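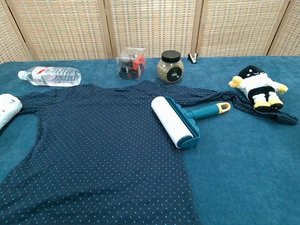
A polka-dot shirt and a lint roller on the practice table at our Wanville workshop.

If you have dropped by the Wanville workshop since June, you will have noticed that the long room at the back has gone rather quiet, and that people in it seem to be doing their laundry. They are working on the Fisanska project, which is our effort to teach a robot ordinary household jobs by showing it how a person does them.

The lint roller has turned out to be everyone's favorite. A demonstrator smooths the shirt, picks up the roller by its handle and goes over the cloth in slow, overlapping strokes, and then sets the roller down and starts again with the shirt bunched up some other way. Thin fabric is a wonderful teacher — it slides, it wrinkles, and a sleeve will twist itself into a rope if you so much as look at it. We leave a few other things out on the cloth too, a water bottle or a jar or a soft toy, so that the robot learns to leave them alone while it gets on with the shirt.

So far we have saved 2,826 demonstrations across 33 tasks, and 600 of those are lint rolling alone. Most were done by hand. The rest were done by remote control, with the operator at the Fashola desk moving a pair of handles while the arms follow along, and it takes a good 2 sessions before anyone's strokes stop looking nervous (mine still do, I'm afraid).

Our friends at Cludent are now sorting through the recordings, and they have kindly asked for more left-handed ones. If you are left-handed and can spare a morning, please do leave a note at the front desk. We would also be very glad of old shirts, the more rumpled the better, as long as they have been washed. Buttons may be missing.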